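Droren Home Notes

Tips > Bedroom and hall > Storage

Drawers that open first time: what a robotics study can teach you about your own chest

Posted 10/6/21 by Tetsuya Hosoda

Most of the tips on this page come from readers. These come from a research report. Haruna Imai and her group at Nurunard have been working out how a two-armed robot should open and close household drawers, and they did it in simulation, in computer-built rooms where the furniture, walls and floors are changed from one run to the next. I read the report because I repair drawers for a living and wanted to know what a machine finds hard. It finds the same things hard as the rest of us.

The method is simple enough. A person guides the robot through the job a small number of times, in this case 22 demonstrations. Software then makes many more versions by moving the chest, turning it, changing its colours and swapping what stands on top. The control program learns from the lot and is tested on rooms it has not met before. The group ran 1735 test attempts and sorted every failure by cause.

When the furniture kept the same colours and finish throughout training, the program did badly in new rooms. Once the colours and surfaces were varied, it opened the drawer in 80 per cent of attempts. The extra versions made more difference than extra demonstrations did. 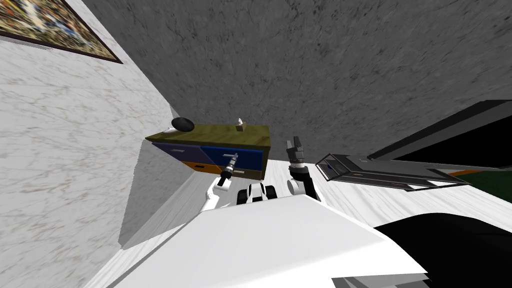

The table of failures is the part worth having at home. The largest group was poor approach: the gripper arrived at an angle and slid off the handle. Next came pulling to one side, so that the drawer twisted in its opening. After that came objects on top of the chest being knocked, and last, drawers left slightly open after closing.

Tips taken from the failures

Stand square to the drawer you want. If you are reaching from the side you will pull from the side, and a wide drawer will rack and jam. Move your feet before you pull. The program improved when it was made to line up its base first and only then lift an arm.

Pull at the middle. On a drawer with one small handle, keep your hand level with the runners and draw straight back. On a drawer with two handles, use both, even when it is light. A drawer that has been pulled by one handle for years will have one runner more worn than the other.

Start slowly. The report recommends a slow first 6 centimetres and normal speed after that. I tell customers the same. If the drawer is going to stick it usually does so at the start, and a hard tug is what loosens the front from the sides.

Stop when it stops. The program was set to back off and try again if the drawer met resistance. Push it in a little, straighten it, and pull again. If it catches at the same place three times, take it out and look at the runner.

Keep the front edge of the top clear. Put bowls and boxes well back, and keep small things in a dish. Anything near the edge is in the way of your sleeve when you reach down to a lower drawer.

Close with the flat of the hand, in the centre. Pushing on a corner leaves the other corner out.

If it still sticks

Take the drawer out and rub the runners and the bottom edges of the sides with a plain white candle. Wipe off the crumbs. Do not use cooking oil, which goes tacky and collects dust. For metal runners, vacuum the track and use a dry silicone spray on a cloth.

Check that the chest is level. Put a spirit level on the top, front to back and then side to side, and pack the low foot with card. This cures more drawers than sanding does. A chest I had in from Brovwood last March had been planed twice by its owner and only needed packing under one foot.

Loose handles should be tightened from inside with the drawer out. If the screw turns without gripping, glue a matchstick into the hole, let it dry, trim it flush and put the screw back.

What the report leaves out

It has nothing on swollen timber or overfilled drawers. The simulated drawers ran smoothly and were tested empty. The group says a second set of tests, on real chests with weight in them, will be done with Ciobanu. I will add to this page when I have read it.

Next tip: Wardrobe doors that swing open by themselves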